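3.2 Coverage of celebrity siblings

We collected 892 articles from the entertainment pages of Carnside and Rokholm, two weekly magazines with large online readerships. An article was kept if its headline named a famous singer or actor and its text named at least one brother or sister who was not famous. Reprints and picture galleries without text were left out.
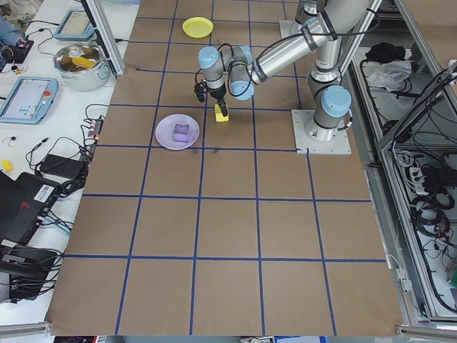
Each article was read by two coders working from the scheme in Koller's earlier study of family features. They noted where the quotes came from, whether the sibling was a child, and whether a social media post was the main source. The coders agreed on 90 per cent of articles, and Rozália Veres settled the rest.
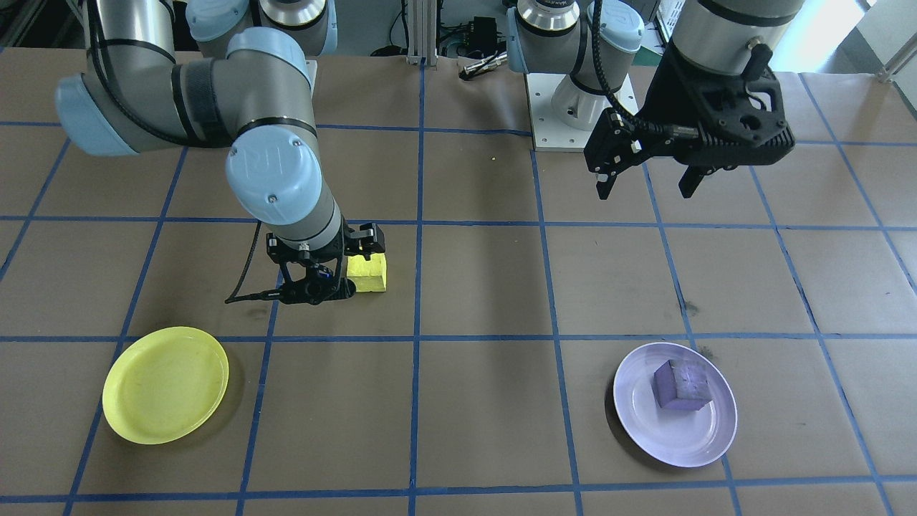 Figure 4. Tabletop marked out in blue tape, with two robot arms and a yellow block.

Social media was the main source in 65 per cent of articles. Most of these took a birthday or holiday post by the star and built a short family history round it. Direct interviews with siblings were rare, and were more common in Rokholm.

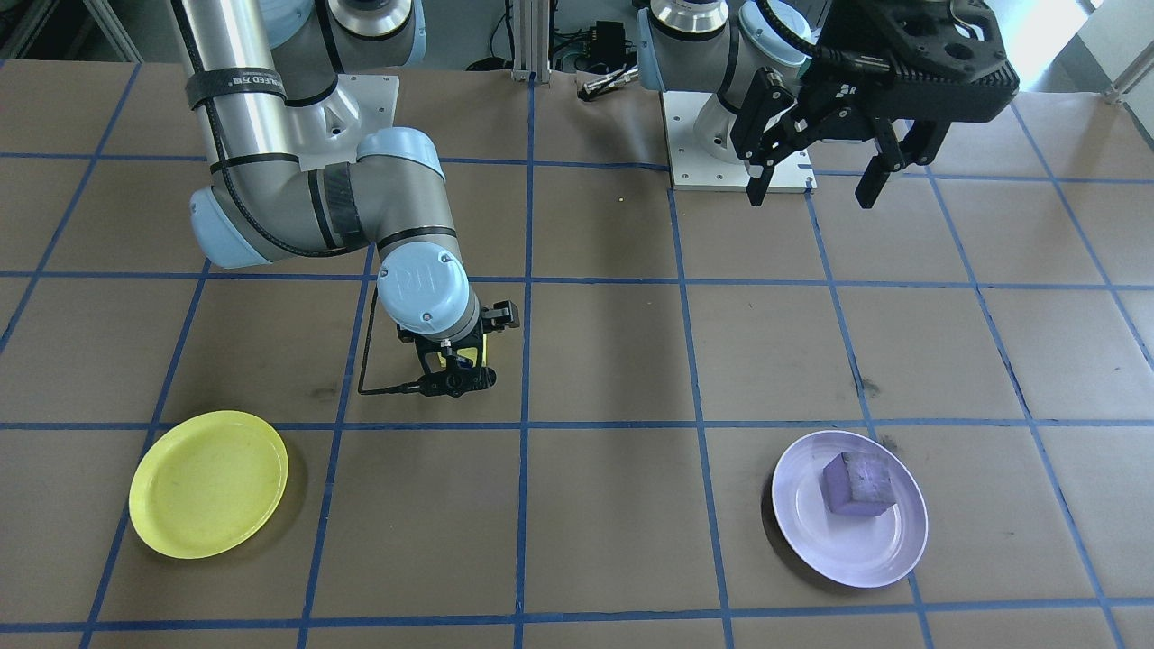

Articles about half-siblings tended to be longer. They spent more space on the parents' marriages and gave ages more often. Younger children were usually named in full, even where the parents had no public role of their own.
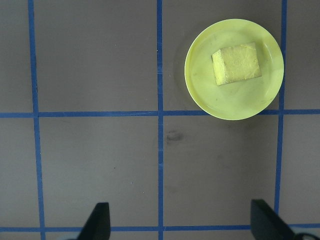
3.3 Reader comments

Comments were taken from the Flomwood archive, which holds threads for both magazines up to the end of November. Threads closed by moderators were not used.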